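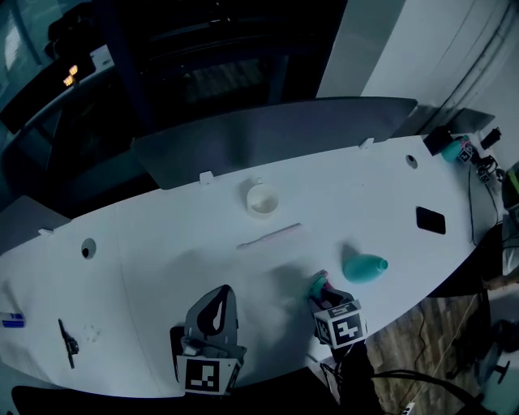

My half of the long desk, gray divider along the back, two round holes in the top.

Clip-on desk dividers, worth it or not?
Started by nserra_felwood, 2025-09-08

nserra_felwood wrote:
We got the Felwood panel for the long white table and I'm not sold. It holds on with three little white clips and nothing else. The listing calls it a "privacy and focus system." It's a gray board. We paid 292 for it and I'd like to hear from people who have had one for longer than a month before I buy a second for the other table.

Also, what do you all do with the holes in the top? Ours has a big one on the left and a smaller one on the right, near the back. I can't see why they'd be different sizes.

mebrat_z wrote:
Three clips on a table that long? I'd want five. We had the Gilano version at my old office and the middle clip worked loose every time somebody leaned on the panel. People always lean on it.

agbeko17 wrote:
Disagree. I've had a clip-on one for 2 years and tightened it once. If your coworkers lean on furniture that's a coworker problem. The big hole is for a power block with a plug on it, the small one is for thin stuff like a charging cable. Pretty normal.

mebrat_z wrote:
You work alone at home, Kwame. Of course it stays put.

agbeko17 wrote:
I have a dog. He's heavier than most of your coworkers.

nserra_felwood wrote:
Okay, but does it do anything? The product page says a divider "reduces clutter." Look at the table. Stapler-looking thing and a marker at one end, cup in the middle, teal bottle on its side, what looks like a phone over on the right. The panel didn't put any of that away.

augustina.b wrote:
A divider gives you an edge to push things up against, that's all. For clutter you need a tray. And please stand that bottle up. I lost a keyboard to a capped bottle lying down, and the cap was "leakproof" too.

nserra_felwood wrote:
The cap's on. I've never had one leak.

augustina.b wrote:
Neither had I.

ama_zak wrote:
What's the pink stick in front of the cup? Looks like a toothbrush.

mebrat_z wrote:
I was going to say pen.

ama_zak wrote:
Skinny pen. Anyway, I'd skip the second panel. Agyeman wanted 400 for theirs with "acoustic" in the name and I could hear my neighbor chewing through it. Hang a coat over a chair, same result.

agbeko17 wrote:
It isn't meant to block sound. It's meant to stop you from making eye contact all day, and for that it works fine. I'd buy the second one — used, though. Offices dump these all the time.

nserra_felwood wrote:
Used is a thought. Do the clips come with them, or does everybody lose the clips?

mebrat_z wrote:
Everybody loses the clips. Ask for a photo of them before you drive out there.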